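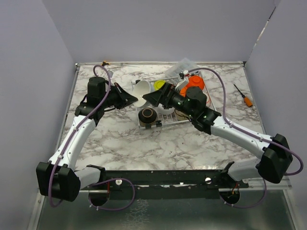 Unit 6: Dish racks and air drying

Kitchen Practice, Lurneldale Community College
Notes by Noreen Bugti
Revised Dec 15, 2020

These notes go with the second half of the washing-up session. Washing, rinsing and water temperature were covered in Unit 5. Bring both handouts to the practical.

6.1 Why we rack

At home most people own a tea towel and use it for everything. In a shared kitchen the towel is the weak point. It picks up food from one plate and puts it on the next, and by the end of a shift it is damp right through. Racking takes longer and needs bench space, but once a dish is in the rack it doesn't have to be handled again until it is put away.

You will still need a clean towel for a few items: knives, cast iron, wooden spoons with a split in them. Keep one on the hook and change it each shift.

6.2 Types of rack

Wire rack. The usual kind. Air gets in from every side. Check the coating at the welds, where rust starts. A rack with rust showing goes to the store room with a tag on it.

Moulded plastic rack. Quiet and light. The corners hold water and need a brush.

Over-sink rack. Saves bench space. Not used in our teaching kitchens, but you will meet it on placement at the Sturno cafe.

Folding wooden rack. Fine for plates, poor for bowls. Must be dried out itself between uses.

6.3 Where the rack goes

Put it at the back of the bench, near the middle, so there is working room in front. Leave a gap behind it if there is a wall or splashback, enough to get your hand through. On stone or stone-look benches wipe under the rack at the end of every session. Water left sitting will leave a ring, and on real marble the mark can be permanent.

If the rack has no tray, it drains to the sink side. Fold a cloth under the far edge to give it a slight fall.

6.4 Bowls

Bowls cause more trouble than plates, so we spend most of the practical on them.

A bowl set flat on its base collects water. A bowl set flat on its rim traps warm air underneath and stays wet inside for a long time. The position we want is tilted, with the rim leaning down and a clear opening on the lower side. Water runs off the inside and the foot ring doesn't fill up.

Steps:

1. Shake the bowl once over the sink.
2. Hold it by the outside, near the foot. Keep fingers out of the inside surface.
3. Bring it in from above and lower the rim between two wires.
4. Lean it until it rests against the wire behind.
5. Let go slowly. If it rolls, turn it a little and try again.

Deep bowls go in at the ends, shallow ones toward the centre. Don't nest them, even loosely. Two bowls touching will hold a film of water between them, and that is where you get the smell.

When two people are loading the same rack, one works from the left and one from the right, and you say which slot you are going for. Most of our chipped rims last year came from two people reaching for the middle at once.

6.5 Order of loading

Glasses first, then plates, then bowls, then cutlery in its own holder, handles down for forks and spoons. Pots don't go in the rack. Stand them on the side bench.

6.6 Drying times

Iker Salcedo's group timed this in the November block, with the windows shut and the fan off. Tilted bowls were dry to the touch in 50 minutes. Bowls placed rim down took 188 minutes. The plates were all dry before the bowls. Your own figures will differ with the weather, so write down whether it was humid.

6.7 Unloading

Wash your hands. Start at the top and the front. Feel the foot ring of each bowl with a fingertip, as it is the last part to dry. Anything damp goes back. Stack no more than 14 bowls to a shelf.

For the practical

Work in pairs. Each pair loads one rack, waits, checks and unloads. Record the following on the sheet:

Type of rack and its condition
Position of each bowl
Time in, time dry
Any chips found, and whether they were there at the start

Hand sheets to Aqeel Jafri before you leave. If you missed Unit 5, see Shazia Abbasi about the catch-up session first.

Reading: course reader, the section on drainage and storage. Skip the part on commercial dishwashers, it comes up in Unit 9.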